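Budgeting for a second folding cell: Ghassan Nassar of Solley

Solley is planning its equipment spend for the Clevcombe site, where grippers handle striped cleaning cloths.
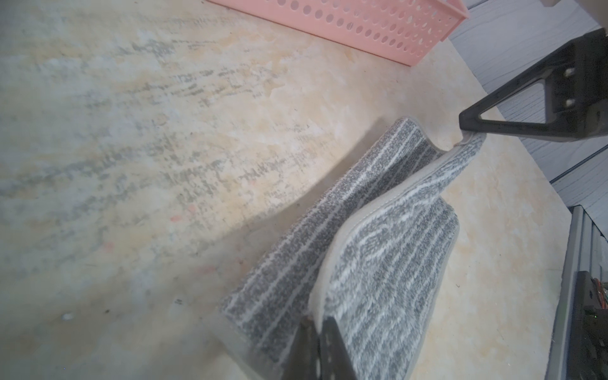 What the money covers

Ghassan Nassar, who draws up the equipment plan, began with the fingers. "People budget for the arm and forget what goes on the end of it," he said. "A finger that pinches a thick cloth well may be poor on a thin one. I put 4000 pounds against grippers and spares before I look at anything else."

Solley asked two suppliers, Nolten and Srour, for prices in May. Nolten quoted for a full cell with fitting included. Srour's price was lower but left out wiring, guarding and training. "Once we added those back, the gap was 200 pounds," Nassar said. He now sends every supplier the same list of items to price.

Wrist cameras are a separate line in the plan, as are cables — these were charged to general repairs last year, and the true running cost was hard to trace.

When to order

Delivery is quoted at up to 10 weeks. Nassar wants the trial on mixed cloths finished before he signs. "Folded fabric is awkward. I want our own cloths tested on our own table, with the pass mark written into the order."

The order is due to be placed after the budget review on 9 July 2021.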